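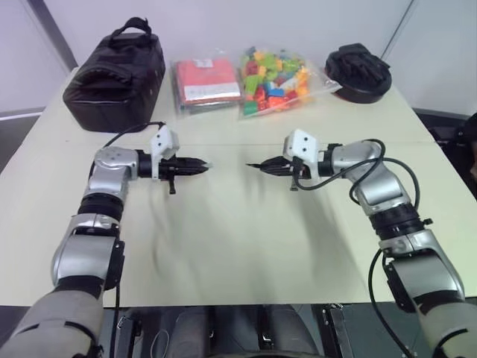 Lesezeit: 2 Min.

Fahrradkeller Mesedano-Hof, Stellplatz jetzt kostenpflichtig??

marianna_t
Gestern Zettel im Kasten: Hausverwaltung Wieczorek will ab November 21 Euro im Monat pro Rad. Bisher gratis. Steht so nicht in meinem Mietvertrag. Dürfen die das einfach?

Kamata80
Kommt drauf an. Was steht unter Nebenräume? Bei mir "Mitbenutzung Fahrradkeller", damit mitgemietet. Würd ich nix zahlen.

marianna_t
Da steht "Nutzung nach Hausordnung". Und die Hausordnung ist natürlich neu, lag gleich bei.

glória_m
Hausordnung kann keine neuen Kosten einführen. Schriftlich widersprechen, fertig.

HabiburS
Seh ich anders. Der Keller ist seit Jahren voll mit Leichen, platte Reifen, Kindersitze von Leuten die längst ausgezogen sind. Wenn was kostet, wird endlich mal aufgeräumt. 21 ist zu viel, ok. Aber fünf würd ich zahlen.

glória_m
Aufräumen ist deren Job. Dafür zahlen wir Nebenkosten, bei mir letztes Jahr 477 Nachzahlung.

HabiburS
Ja schon. Nur machts keiner.

Kamata80
In der Husosbridge-Siedlung haben sie Anhänger an alle Räder gemacht, vier Wochen Frist, danach weg. Über 200 Räder raus. Ging auch ohne Gebür.

marianna_t
Gute Idee, schreib ich mit rein. Wer unterschreibt mit? Zettel hängt ab heut abend neben den Briefkästen.

Vaida_K
Bin dabei, Haus 3. Einschreiben nehmen, nicht Mail – auf Mails antworten die nie.

HabiburS
Unterschreib ich, wenn das mit den Anhängern drinsteht. Sonst nich.

marianna_t
Steht drin. Zweiter Absatz.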